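About Eson

We started Eson at a kitchen table with one 3D printer and a bad habit of saying yes to everything. Somebody wanted a bracket, somebody wanted a knob for a stove they'd had since college, and one customer (still a customer!) wanted 195 little white pegs by the end of the week. I said yes to that one too, and I didn't sleep much.

These days there are five of us, and we have a proper workshop with a proper door. What we make is white plastic parts, mostly small, mostly odd. Trays with raised rims, posts, bowls, crosses, things that sit on other things. A lot of them carry printed square markers, the black-and-white blocky kind that a camera can pick out, and over the years that's become the work we're known for. Labs and classrooms order them, and so do a few people who I think just like them.

I do most of the drawing myself. I like to begin on paper, with the worst pencil in the building, and I keep at it until the thing looks like you'd want to pick it up. Then it goes to the computer, then to the printer, and then it lands on my desk and I turn it around in my hands for far too long. Corners matter to me. So do rims! If a rim is too thin it feels cheap, and if it's too fat the whole piece looks like a dog dish.

Our marker pieces belong to a family we call Pratow. It has crosses, round trays, flat boards and bowls, and you can buy them one at a time or mix them up however you like. 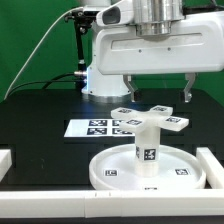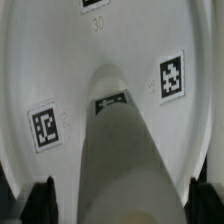
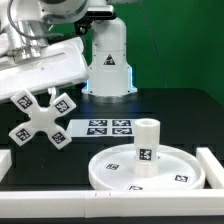

The first Pratow cross took me most of a winter. I had four arms from the beginning, that part was easy, but I changed my mind about the ends more times than I'd like to admit, and there's a shoebox of rejects under my bench to show for it. My favorite reject is one with arms so skinny it looks like a starfish on a diet. I keep meaning to throw it out.

White was a simple choice. Black squares look crisp on it, it doesn't fight with whatever else you've got on the table, and we can match a new part to an old one without a lot of fuss. Yes, we get asked for other colors. We did a run in orange for Van Rooij, the model shop that gave us our first big order, and they were very happy with it. I'm still finding orange bits in the vacuum.

Our catalog is up to 285 parts now, which is silly for a shop our size, and about half of them began as a favor for somebody. If you don't see what you need, send us a sketch. A napkin is fine. Tell us how wide, how tall, and what it has to sit on or fit into, and we'll write back within 2 working days with a price or a question (usually a question).

Smaller orders are packed right here at the long bench by the window. Big ones go out through Osari, the packing firm across the parking lot, who are much better with tape than we are.

You're welcome to stop by, too. Mornings are best, the coffee is fresh until ten, and the buzzer sticks, so give it a good push.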